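Zellon gripper cell, maintenance meeting
Birnenside workshop, February, 2:00 p.m.

1. Finger and screw check
Screws on both grippers to be checked every 60 hours of running. The ridged finger is to be brushed out at the same check. Torque marks to be renewed in white paint.

Waste basket pick stays as the test task after each service. Start position is fingers open, one on each side of the basket mouth.
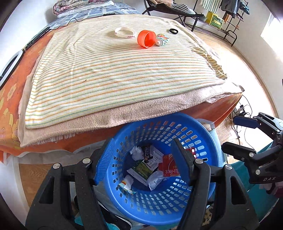
2. Cables
Agreed to clip the floor cables before the next run. Clips on order.

3. Spares
Two finger sets left. Reorder from Brovuvora.

Meeting closed 2:40 p.m.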